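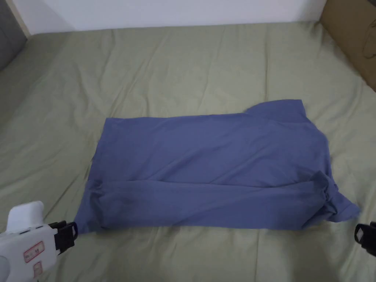 Review: Nurkell knit T-shirt, short sleeve, blue-violet

I bought my first one of these in July and I now own four, so you can guess which way this is going. I'm going to try to be useful about it anyway, because the product page tells you almost nothing and I had to work out the sizing and the washing for myself.

First, the fabric. It's a thin, soft knit, and I mean thin. If you like those heavy boxy tees that stand up on their own, you'll hate it. I run hot and I layer all winter, and this goes under a sweater without bunching up at the armpits, which I can't say for anything else in my drawer. The softness was there out of the bag and it's still there after more washes than I can remember. I wear one to bed too! (My oldest has been demoted to pajamas, mostly on account of a salad dressing incident.)

The color is lovely. It's called Dervishi on the site, for reasons I couldn't tell you, and it's a blue that leans violet. In daylight by the window it looks bluer and under my kitchen lights it goes more purple. Ljubica Leka, who I share an office with, swears it's purple full stop. It goes with jeans, it goes with gray, it goes surprisingly well with olive green. It does not go with my navy cardigan, the two blues fight.

Now folding, because I care about this more than a normal person should. I fold everything into thirds so it can stand up in the drawer, and thin knits are the worst for it. They slide, they stretch, you get one side longer than the other and have to start over. This one behaves better than most. Lay it out flat on the bed, bring the bottom strip up over the rest, smooth along the fold with the side of your hand, and it stays put while you do the next one. You will get soft diagonal wrinkles across the body if you pull on one end more than the other. I used to fuss over those. These days I give the thing one little shake by the shoulders before I start and leave it at that, and whatever's left drops out when I wear it.

A bedsheet is a much better folding surface than a table, by the way. On my dining table the shirt skates around, and on cotton it grips a bit. I picked that up from Ye-ji Do's comments on the Mostunura laundry forum and it changed my Sundays.

Sizing: I'm between a medium and a large and I took the medium. The body is wide and not very long, and the sleeves are short without being cap sleeves. If you have a long torso, go up. My brother-in-law Teodoro is tall and his rode up every time he reached for a shelf – he gave it back to me, which is how I got to four.

Washing: cold, inside out, hang dry if you have the space. I've put mine in the dryer on low and it came out a little shorter. I would not try high. The dye ran slightly the first time (I had a white sock in there, now a very pale lilac sock) and hasn't since.

Things I don't love. The side seams on one of mine twist toward the front, so it never sits quite square when it's laid out. The care label is scratchy and sits right at the hip, so I cut it off. And the thin knit will snag – I caught one on a cabinet handle and there's a small pull near the hem that I've decided not to look at.

As for price, I paid full for the first two and caught a sale for the third. I'd pay full again. I've had pricier shirts from Flinine that felt nice in the store and went stiff by spring, and I kept reaching past them for this one.

Still waiting for them to do it in a long sleeve. If anybody has heard anything about that, please leave a comment, and also tell me if the green is any good in person, I've had it in my cart for two weeks.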